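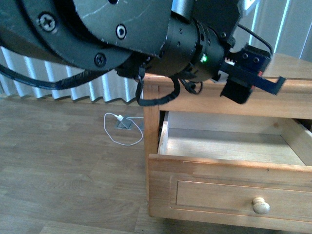
How does a drawer work?

You probably open a drawer several times before breakfast. One for your socks, one for a spoon, maybe one for the thing you can never find. A drawer is a box with no lid that slides in and out of a bigger box. The bigger box is called the carcass. It is an odd word, but furniture makers have used it for a very long time and they still do.

The parts of a drawer

The piece you see when the drawer is shut is the drawer front. It is often the nicest bit of wood, as it is the part everyone looks at. Some fronts are flat. Others have a panel set back in the middle with a raised or shaped edge around it. The shaped edge is called a moulding.

Behind the front are two sides and a back. Underneath is the bottom, usually a thin sheet that slots into a groove cut in the sides. The groove holds the sheet up all the way along, so a thin bottom can carry a pile of jumpers.

Then there is the knob or handle. A round wooden knob is shaped on a lathe, a machine that spins the wood while a sharp tool cuts it. Most knobs are held on by a single screw that comes through from the inside of the drawer. If your knob is wobbly, ask a grown-up to tighten the screw. Don't keep twisting the knob itself.

What makes it slide?

There are two common ways.

The old way is wood on wood. The drawer sits on strips of wood called runners, fixed inside the carcass, and its sides rub along them. When two things rub together, there is a force that tries to stop them moving. It is called friction. Rough wood has a lot of friction and smooth wood has less, so the maker sands the runners and may rub on some candle wax.

The newer way uses metal slides with little wheels or balls in them. Rolling needs much less of a push than rubbing does. Metal slides often have a stopper at the end so that the drawer can't fall out on your toes. Plenty of wooden drawers have a stopper too, but some don't, so pull gently if you are not sure.

Why do drawers get stuck?

Wood takes in water from the air. On damp days it swells a little and gets wider. A drawer that slid nicely in summer may be tight by October. When the heating goes on and the air dries out, the wood shrinks again.

Kamrul Marikar mends furniture at a workshop in Skamside. He has one chest with a top drawer 70 centimetres wide, and it sticks every autumn.

"People think they should plane the wood down straight away," he says. "I tell them to wait. If you take off too much, it rattles all winter."

A drawer can also stick if you pull it from one side. It turns slightly in its gap and jams at the corners. Push it back in, take hold in the middle, and pull straight. Wide drawers do this more than narrow ones. Many of them have 2 knobs so you can pull evenly with both hands.

Sometimes the answer is much simpler and there is a sock down the back.

Try it yourself

You need a shoebox, a heavy book, a sheet of sandpaper and a sheet of baking paper.

1. Put the book in the shoebox.
2. Lay the sandpaper on a table, rough side up. Put the box on it and push with one finger.
3. Swap the sandpaper for the baking paper and push again.

Which was easier? Now put 13 round pencils side by side on the table, rest the box on top and give it a push. The box is rolling now, just as a drawer does on metal slides.

Words to know

Carcass: the main body of a piece of furniture.
Friction: the force that slows things down when they rub together.
Moulding: a shaped edge used as decoration.
Runner: a strip that a drawer slides along.

Written by Mahfuz Gunawardena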